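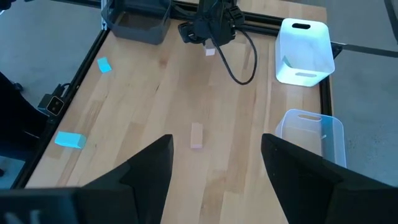

8th July — Mollance benefit poster, test pulls

What a day. The artwork for the Mollance poster came in overnight and it is gorgeous, all loose brush lettering over a flat rising sun, and I had film on the light table before I'd finished my coffee. For anyone on the Thursday shift who missed the emails: the band is paying for the whole run themselves and every cent of sales goes to the Brustau legal aid fund, the one helping with name changes and housing cases while the statehouse keeps filing bills. They announced it in a post last week and the fund's site went down for an afternoon from all the traffic. I love this job.

The order is 2,000 posters. Of those, 200 get the extra metallic layer and go on the tour bus to be signed, the rest are plain and ship flat from here. Everything due at the start of September, before the first date of the tour.

Screens. Coated both last night and left them in the dark cabinet. The big sun went on the coarser mesh, lettering on the 200. First exposure on the lettering was short and I lost the dry-brush edges on the band name when I washed it out, so I reclaimed it and started over. Second one went longer, with the glass pressed down properly this time (the clamp on the left had worked loose, I've tightened it, please check it before you burn anything). Beautiful result! Every bristle mark held. I've penciled the new exposure time on the inside of the cabinet door under the old one. Don't use the old one for this emulsion.

Ink. Started with the Gultura orange straight from the bucket. Too brown on the cream stock. It looked fine on white newsprint, which fooled me for a good half hour. Added yellow a spoonful at a time and pulled a strip after each. The strips are on the drying rack in order, with the one I like marked with a star. It's the color of a tangerine with light behind it. The band's manager wanted "hopeful but not cute" and I think we got there.

I mixed a full bucket of the starred one and labeled it. There's a second, unlabeled tub next to it that is NOT the same color. It's leftovers and I'm keeping it for the tote bags.

Stock. The cream cover is lovely but it drinks ink. First pass looked starved in the middle of the sun, with a pale patch the shape of Florida. Things I tried, in the order I tried them:

- softer squeegee: heavier coverage, but the rim of the sun went fuzzy
- back to the medium one with a flood stroke and more off-contact: much better
- same again, steeper angle, slower pull: that's the one

Then I got greedy and tried it faster and the patch came right back. So slow. It will feel silly by the hundredth sheet but please keep it slow. 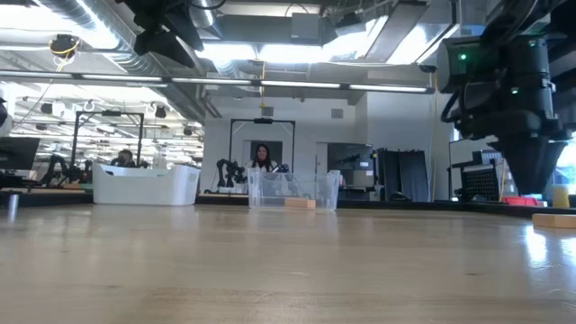
Tabletop under the overhead lights.

Registration. The lettering sits partly over the sun, and any drift shows up as a thin cream line on the lower curve of the M. I asked the designer if we could have a little trap there and got a new film within the hour, so the orange now runs slightly under the black. Pulled ten more with it and couldn't see a gap on any of them, even with the loupe. Tape guides are down on the press. If they lift, don't eyeball new ones. Use the taped-up master sheet in the flat file, top drawer.

The small print. I want this bit in the book because I got it wrong on the Raju shirts last fall and we had to print a whole batch of stickers to cover it. The line at the bottom has to say where the money goes in the fund's own wording. They sent it over as text and it's in the job folder. It can't say "supports the campaign" because the fund is a charity and the ballot campaign is a separate outfit with a separate bank account and different rules about who can give what. Same people at the same rallies, I know, but they have to keep it apart on paper and so do we. The film I have now is the correct one. The older film says "campaign," and I've cut it in half and put it in the bin so it can't come back to haunt us.

Also asked for by the fund, and I think it's a great idea: the helpline number goes on the back of each poster, small, single color. Somebody will have one of these on a bedroom wall in a town where there's no one to ask. I'd been grumbling about a back print and then I thought about that for a minute and went and found another screen.

Metallic layer. Only got as far as one trial. Copper over the orange is subtle, maybe too subtle — from straight on you hardly see it, then you tilt the sheet and the whole sun lights up. I'm in love with it but I could see the band wanting more. I'm mailing them 2 sheets tomorrow, one copper and one plain, and they can decide on the bus.

To do:
- back print film, waiting on final number format from the fund
- order more retarder, the black was drying in the screen by late afternoon
- ask about tubes vs flat mailers for the mail orders
- fans need cleaning, I picked fluff out of three good sheets
- somebody please take the old newsprint out to recycling

Went home with orange elbows. Main run starts as soon as we hear back on the copper.

Comments (3)

tuesdaypress: The under-run on the orange is such a good save. We did a benefit print last year with a hairline gap on nearly the whole edition and I still see it every time I walk past one. What's the cream stock, if you can say?

marginwalker: Thank you for the part about the charity and the campaign being separate. I do the door at shows for a group like this and people mix them up all night long.

frogtape_forever: copper!! tell them copper!!

We use cookies to remember your settings on this site. By continuing to read you agree to this. OK

Workshop notebook | Contact the print room | © All rights reserved | Back to top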